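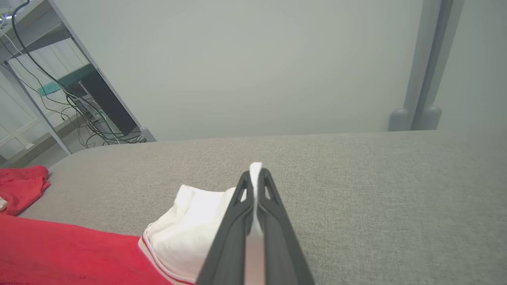

Gray woven fabric against a pale wall.

Report on the Visit to the Presgate Textile Reuse Center

On 2022-08-13, members of the Ladow Adult Learning Association visited the Presgate Textile Reuse Center during its summer open day. The visit formed part of the association's program on household waste and was open to members and their guests. The center recorded 133 visitors over the course of the day.

Guests were received in the former weighing hall by Gülizar Sarıgül, head of public programs, who gave a short history of the site. The building was put up as a flour store and stood vacant for nine years before the center took over the lease. The loading doors on the river side are original. The upper floor remains closed while work on the stairs continues.

The tour began at the intake counter. Residents may bring clean clothing, bed linens and curtains on any opening day. Shoes must be tied together in pairs. Pillows and comforters are not accepted, and several members of our party expressed regret on this point, as the nearest place that takes them is in Jandar.
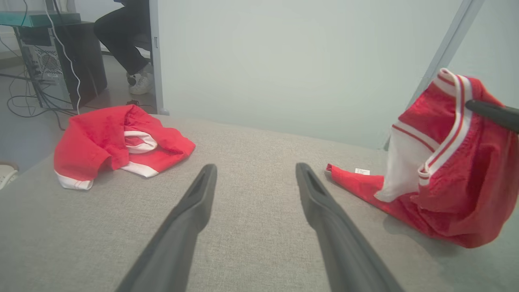 Reading time: 2 minutes

From the counter, items pass to the sorting room. Staff separate goods for resale from goods for repair, and whatever remains is baled for fiber recovery. Ms. Sarıgül explained that the main difficulty lies with blended fabrics. A plain cotton sheet can be assigned in a moment, while a garment with a different lining or trim may have to be taken apart before its cloth is of any use. Care labels help, but many are faded or have been removed by the owner.

The repair workshop was of particular interest to our members. It has two long benches and a good supply of donated thread, sorted by weight instead of color. Visitors were shown how to close a split seam by hand and how to reattach a hem so that the stitches do not show on the right side. The session ran over its allotted time – the questions on darning alone could have filled the afternoon.

Lunch was served in the courtyard. The lentil soup was well received, although seating was limited and some guests ate standing.

The afternoon talk was given in the Ragnarsson Room and dealt with the laundering of donated goods. The speaker advised washing dark and bright items separately, closing all zippers, and drying knitwear flat. She also asked that donors leave out strongly scented softeners, as the smell can remain in the storeroom for weeks.

The shop was open until the end of the visit and sold 411 items that day, most of them children's clothing and table linens. Prices are marked on paper tags, and payment is by card only.

Members should note that the center is a fair walk from the bus stop and that the last part of the path is unpaved. A second visit is planned for March, when the upper floor is expected to be open. Those wishing to attend may leave their names at the association office.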